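Filed under: Home Life, Slow Mornings, Diary

Up before the birds again, and no point pretending I was going back to sleep. Choir was last night and I had that second verse of Osian's arrangement going round and round in my head until the small hours. He wants the altos to hold a note for what feels like a week while everybody else gets the tune. I love the man but I am not a church organ!

Anyway. Tea, toast, more tea. I sat down with the seating plan for Gudrun's birthday lunch, which has somehow grown from 18 people to a guest list I am afraid to look at. Kerstin Hinrichs called to say she's bringing her brother (fine) and her brother's new girlfriend (also fine, but she doesn't eat anything with a face or a shell). I wrote it all down on the back of the gas bill. 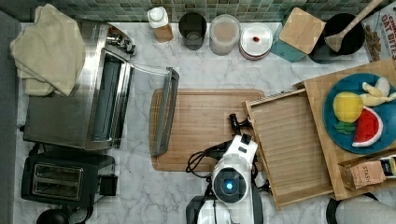

Toast corner, April 2025

Bastian came by mid-morning to return my ladder, which he borrowed in February and which I had completely given up on. He stayed an hour. He's thinking of leaving Rathjen and going in with Oluf on the boat repair business, and he wanted me to tell him it was a good idea. I said it sounded like a lot of sanding. He laughed but he went a little quiet, so I called him after lunch and said what I should have said the first time — that he's been miserable in that office for years and Oluf is the most sensible person either of us knows.
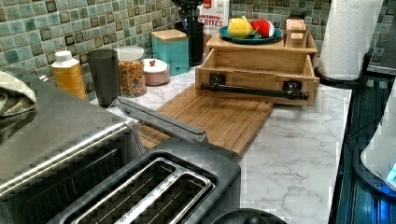
Still pleased with those green tiles.

Then the library, where I owed them 3 dollars on the lighthouse book. I paid up and took it right back out again because I'm only on page 100 and the keeper's wife has just found the letters. It's more than 300 pages and I want to read it slowly, but I know myself and it'll be gone by the end of the week. 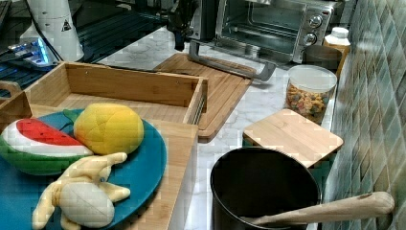 I walked home the long way, past the allotments. Somebody has put in a row of sweet peas already, which seems brave to me, but the canes looked very smart. My own are still in their pots on the bedroom windowsill, all leaning toward the glass like they're waiting for a bus. Must turn them tomorrow. Must also buy string.

Gudrun phoned at six pretending she knew nothing about the lunch. She knows everything. She asked, very casually, whether I still had her mother's big tablecloth, and did it need ironing. 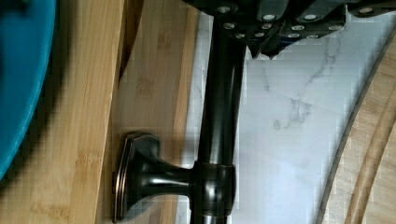

So I ironed it, with the radio on, singing my one long alto note over the weather report. There's an old wine stain near the hem from some Christmas or other and I've decided the bread basket can sit on it. Kerstin's brother can have the wobbly chair. Bed now, with the lighthouse, and the alarm set for seven so I can catch Oluf before he goes down to the yard.

Last updated: yesterday evening

We use cookies to remember your preferences. By continuing to browse you accept our cookie policy.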